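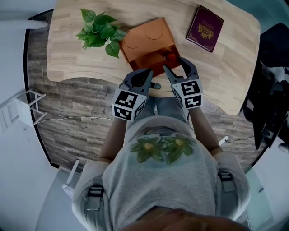 Words: Chaimae Fawzy
Desk Corner gallery, December

Quick one this month, four pictures and not much talking from me. The pale desk again, the one with the wavy front edge that everybody keeps writing in about. Not much on it — a plant, an orange-brown box, a passport-sized booklet in dark red, and a small red thing at the front of the box that turns out better in the last picture. Full desk list at the bottom for those who only come for that (I know who you are).

1. The lineup

Plant on the left, box in the middle, booklet on the right. Tried it the other way at home and hated it. Booklet a little crooked, gold crest up. Leave it crooked.
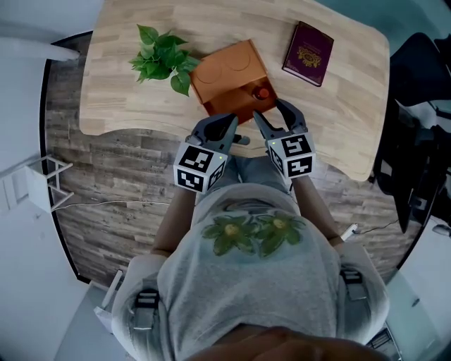

The two round recesses on top are about right for a cup of paper clips or a tea light, in my opinion. Mostafa says coins. Mostafa has a lot of coins. The lower bit at the front is the part I'd use every day — erasers, lip balm, the key to the bike shed. Stuff you grab without looking.

2. Green side

Big heart-shaped leaves, glossy, spreading out over the box. I like them hanging over a bit. If yours get in the way of writing just turn the pot or whatever it stands in. Mine at home is a Wednesday plant, gets its water Wednesday and thats it.

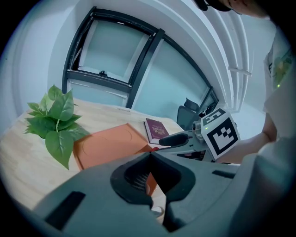
3. The little jar

Red lid, white label band, standing in the front of the box. Small jars are the best desk thing there is and cost nothing if you eat enough jam. I have 28 of them in a drawer, Moataz wants them gone. No.

Red next to the orange-brown is what makes this one for me. Try a green lid and it goes dull right away, I did try.

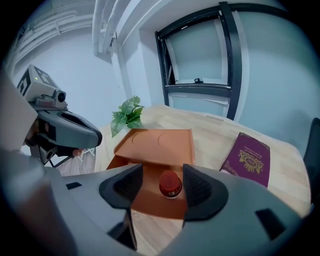
Passport stays on the right, out where you see it before a trip. Better then the drawer, where mine spent a week last spring while I turned the apartment over looking for it.

Desk list, as promised
Desk: pale wood, rounded front. Not for sale, sorry, stop asking
Plant: any broad-leaf trailing kind, real or fake, up to you
Box: something low with a raised rim and a step at the front
Jar: your own kitchen

Next gallery is Mimoza's hallway shelf in Holville, hooks and baskets mostly. Send your own desks in before then, 40 words max with each picture please, last time Rachid had to trim nearly all of them.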